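Secondhand furniture shop Girkska to open second store in December

2019-11-07

Girkska, the secondhand and refurbished furniture shop on Dervishi Street, will open a second store in December, owner Oriana Acuña said this week. The new location is in the former Boten shoe warehouse, two blocks from the bus station.

The store will stock small-space furniture and home storage, a part of the business that Acuña said has outgrown the original shop. Narrow bookcases, wall shelves, stools and over-door racks now make up most of what customers ask for, she said, and the Dervishi Street building has no room to show them properly.

"People come in with a measurement written on their hand," Acuña said. "They have a gap next to the stove or behind a door and they want something that fits it. We've been keeping those pieces stacked in the back, and you can't sell what people can't see."

The warehouse has 982 square feet of sales floor, plus a workshop at the rear where pieces will be sanded, painted and repaired. Prices will start at $11 for a single shelf. Most painted side tables and small cabinets will sell for $50 or less.
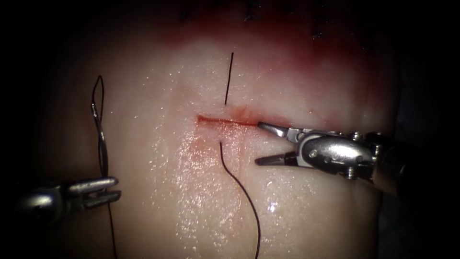

Larger items, including beds, dining tables and sofas, will stay at the first store. Customers who buy at one location will be able to pick up at the other, and delivery within the city will cost the same from both.

Nia Pumphrey, who has run the refinishing side of the business for the past three years, will manage the new store. She plans to hold painting classes in the workshop on two evenings a month. The first will cover chalk paint and wax finishes, and students will be able to bring a drawer or a small stool from home to work on.

Pumphrey said the store will also carry Zirnia, a line of plain wooden hooks and rails made by a local woodworker. It will be the only new merchandise on the floor. Everything else will come from estate sales, house clearances and trade-ins.

The trade-in program will work the same way it does at Dervishi Street. Customers bring in a clean piece in working condition and receive store credit, which can be used at either location. Upholstered furniture and mattresses are not accepted.

Work on the building is nearly finished. The front windows have been replaced and the loading door has been widened, and the remaining job is the lighting on the sales floor. An opening date will be posted at the Dervishi Street store and in the window of the warehouse.

Parking is available behind the building, with the entrance on the alley side.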